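Room Notes: Whiteboards, Lighting and Shelving in the Bainbridge Workroom

The workroom on the Bainbridge side reopened on Wednesday with the ceiling work signed off. The strip lights are now wired in two banks, switched separately at the door. The bank nearest the whiteboard should stay on whenever the board is in use, as marker lines are hard to follow from the back of the room under the second bank alone. Replacement lamps are stocked in 3000 K only. Please do not mix in the older ones from the Uklow store, some of which date from the 1989 fit-out and do not match in color or output.

The whiteboard has been rehung on new fixings. Diagrams and notes may be left up between sessions, provided the group's name and a clear-by day are written along one edge. Anything without a name will be wiped at the Friday clean. Dry marker that has stood for more than a week should be removed with the spray cleaner and a cloth. The felt eraser spreads it into the surface.

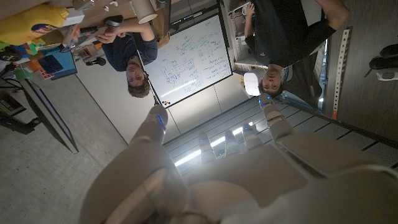

Shelving is allocated by group, one shelf each. Small parts go in lidded tubs with a label facing out. Loose items found on the shelves will be moved to the Buvlow cabinet in the corridor and held there until the end of September. The perforated uprights on the wall accept standard clip-in brackets. Shelves 315 mm deep are the largest permitted on them, and deeper units must be floor-standing.

Floor space in front of the board is to be kept clear for people working there. Bags and coats go on the hooks outside. Chargers may be left plugged in during a session but are to be unplugged at lock-up, which remains at 6 p.m.

Bookings for the Nika sessions use the same sheet as before. Groups that need the room for longer than one slot should enter each slot on its own line. Questions about shelf allocation or bracket orders go to Wendy Whitlock, who also holds the spare key to the Buvlow cabinet.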